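Outing Day

The school at Fehr held its family outing once a year, in September, on the flat ground beside the Droto canal. Rule 2 of the notice set the distance of the spoon race at 1,000 centimetres. The printer at Dondow had set it as 1,000 metres.

The principal read the notice twice and ruled that it stood. It had gone out to 2,000 households, as far as Eritz, and a correction would need a second mailing.

The race began at ten. By noon the leaders had passed the lock. The parents walked beside the lanes, carrying spare eggs in their hats. Lunch was moved to the 500 metre mark.
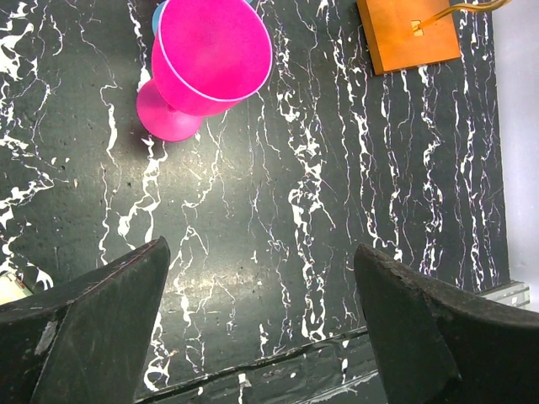

The last child crossed the line at dusk with her egg whole - the only one recorded that year. The principal entered her time in the book, in hours, and ruled a new column to hold it.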